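Gallery for the Nulstead supplies log, July. It covers wrapped cleaning sponges, the large shared table where they are handled, and the way clear bags are kept during unpacking. Stock comes from two suppliers: Erketti for the block type and Jirkus for the round type. Both are filed under shelf code 454. Notes are given with each picture and apply to the open-plan room only.

## Sponges in film

Two yellow sponges on the tabletop, one square and one round, each in its own clear wrap. The round one is the deeper yellow of the two. The pores on the square one can be read through the film, so surface texture can be checked at intake with the wrap still on.

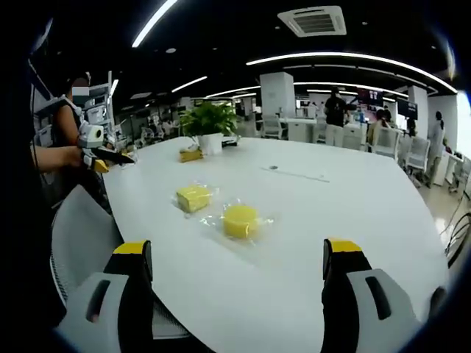

## Table surface

The white top is glossy and shows glare from overhead light. Crumbs of sponge and scraps of film are easy to find on it when viewed from a low angle. Wipe with a damp cloth and dry at once. Abrasive pads are not used on this top.

A crinkled yellow-gold wrapper is on the white surface at the near corner. Farther over, the small round gray button and the thin strip set into the table are both clear of packing material. The blue-framed display board runs along the wall on the far side.
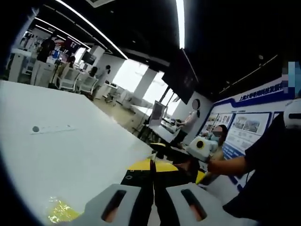 Can a sponge go back into stock after its wrap has been opened?

Only as an open item. It goes in the open tray with the month written on the tray card, and it is used before any sealed piece of the same type. Opened sponges are not rewrapped. The open tray holds five pieces at most, and anything over that goes to the sink area for immediate use.

## Bags

Film and bags are logged separately. Film is a close wrap around one piece and is discarded after opening. A bag has spare length at one end and can be used a second time if the seam holds.

A bag with a bright yellow soft item in it, held at the top and at the lower end. The contents take up most of the middle section, and the lower end of the bag is clear and narrower. Held upright like this, the bag can be looked at on both faces for splits before it is laid down.
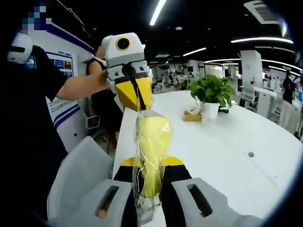 Splits shorter than a fingertip are taped from the outside. Longer ones mean a new bag. The Vlachou tape on the supply shelf holds on dry plastic and lifts on damp plastic, so bags coming from the sink area are dried first. Tape is cut, never torn, to keep loose threads off the sponge.

Bags for reuse are flattened with the open end facing the front of the drawer. The drawer takes more than 25 flattened bags before it begins to catch on the runner. Check it on Wednesday and move the surplus to the lower shelf.

## Power strip and seating

The long white power strip is set into the tabletop, with a round gray socket at one end and a row of small outlets along its length. White office chairs are in use on this side of the room, one of them with a mesh backrest.

Keep wet items off the strip. If a bag is being drained or a sponge rinsed, do it at the sink and bring it back in a tray. The recess collects dust and is cleaned with a dry brush only.

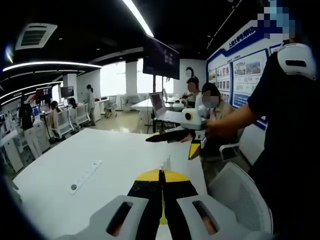

## Intake notes

- Count sealed pieces by type before shelving. Block and round go in separate bins.
- Reject a piece if the film is open at any edge on arrival.
- Five pieces per bin row. Do not stack a second layer on the round type, as the lower ones take a set and recover slowly.
- Record open items on the tray card, not in the main log.
- Film goes in the plastics bin at the end of the table run. Bags with tape on them go in general waste when they fail again.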